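Egg-shaped soap has gone white and cracked across the middle, still usable?
Posted 13 Oct 2025 in Home & Bath

I bought this bar in April and have hardly used it. The ends are still smooth and a bit shiny, but there is a wide whitish band across the middle that looks scraped, with a thin curved crack in it. I keep a green-rimmed dish and a clear plastic box on the same table.
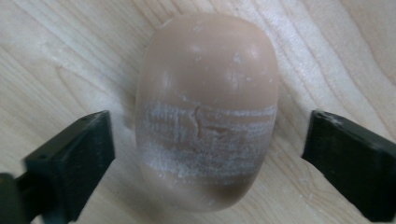
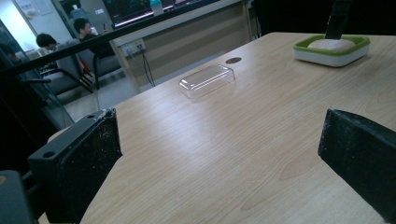

The soap weighed 50 grams when new. Can I just wash the white part off, or is it going to keep splitting? Also, does a closed box make it worse?

Bolturum
The white stuff is most likely soda ash or just dried-out soap. Neither will hurt you. Wet the bar, rub the band with your thumb under warm water for a minute, then let it dry standing on a rack. The crack won't close up, but you can press a little softened soap into it and smooth it over.
A closed box is fine if the bar is fully dry when it goes in. If it goes in wet it turns to mush - I lost 3 bars that way. A dish with holes in the bottom is better for daily use.

Irska
just use it, its soap

Obura
Agree with the first answer, except I would skip filling the crack. Mine always fell out again after about 29 washes. Once the crack goes deep, cut the bar in half along it and use the smaller piece first. Keep the other half in a drawer wrapped in paper.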